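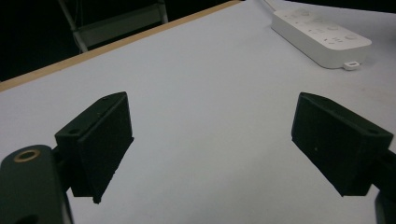
Fig. 2 Gripper fingers, open, over the work table. Power strip at rear.

2.3 Planning the purchase

Complete this section before placing an order with Grudurent. Prices exclude tax and delivery.

1. Count the stations that will run at the same time. Order one Farov hand-held gripper per station.

2. Enter the unit costs in the planning sheet:
Farov gripper, hand-held: 837
Finger set, black, one pair: 224
Arm and controller, Somboon mount: 3,366

3. Add one spare finger set per gripper. Fingers are wearing parts and are not covered by the warranty.

4. Check the finger pattern against the mounting holes before ordering spares. Older patterns do not fit the current body.

5. Measure the table. Allow a clear, flat area in front of the operator and keep power strips and cables outside the reach of the fingers.

6. List mains sockets per station. Charge these to the site budget, not the equipment budget.

7. Send the sheet to Jarosław Pawlak for approval. Orders received after November are moved to the next budget year.

Note: The arm may be bought later. The same fingers fit both the hand-held gripper and the Somboon mount.

Note: Any single order above 3,671 needs a second signature (Vega Bermúdez).

CAUTION: Do not order fingers from the Drudstead list. The screw length differs and the body may crack when tightened.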